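Jan 13, 2020

Drawer day on the cart task. Writing this up while it's fresh, mostly for Rattana, who takes over the rig next, and for me when I've forgotten all of it.

Plan was to get through the "open a drawer, close it again" set on the med cart with the teleop gloves, Ultan on the safety stop and me driving. Target for the Kiani set is still 200 clean demos across all five drawers. We're at 66 after this session. I'd hoped for more, but the first chunk of the morning went to the Wevirel bridge dropping its connection every time I moved my left hand quickly. Restarted it, swapped the network cable, restarted it again, and then it behaved. I don't love not knowing which of those fixed it. Ultan thinks it was the cable. I've put tape on the old one so it doesn't wander back into the bin with the good ones!

Head view is what I drive from, so I spent a while getting the neck angle right before recording anything. Pitched way down you get the whole drawer stack and the floor in one go, but you pay for it at the bottom, where the lower fronts get squashed and I keep misjudging how far to reach. Top two drawers feel natural. The bottom one I was basically doing by feel (and I have no feel, ha, so by the wrist force readout).

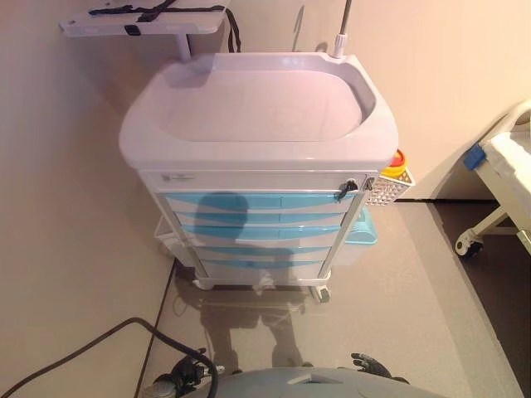
Head view at the cart, hand parked low, neck pitched down. Key is in the lock.

Stuff to sort out before the next session:

The shadow. It lands right across the drawer fronts and changes shape whenever the base turns. Fine for me, I can see past it, but I'd bet the policy learns to love it. I want a batch with the lights changed, and another with the base parked a bit farther over. Rattana, if you have an opinion here, please shout, you know the vision side way better than I do.

The cable on the floor at left. I stopped one run when the base started creeping toward it. We need to agree on a keep-out area or just route it another way. Ultan has a hook idea.

Approach height. Starting with the hand low and coming up to the drawer works better than coming down from over the tray, where I kept worrying about the pole. All demos from number 10 on start low. The ones before that are mixed, and I'd leave them out of training. They're tagged "mixed_start" in the log so you can find them.

Speed. I'm driving too slowly! Watched a couple back and it's painful, there's a big pause before every contact while I make up my mind. Ultan did three at the end and his are much smoother, annoyingly. He says he commits to the grasp earlier and fixes it with the wrist. Going to try that.

Check the lock before every batch, key in and lock open. I lost a whole run pulling on a locked drawer and blaming the gripper. The force trace is pretty funny if you want to look, just a flat shelf at the limit until I gave up.

Log drive still has room, but the Plosberg recorder splits files every 1000 frames, so don't panic when one demo shows up as several pieces. The merge script handles it as long as you don't rename anything.

Next: bottom drawer with the neck pitched up a little and the base farther back, then the lighting batch.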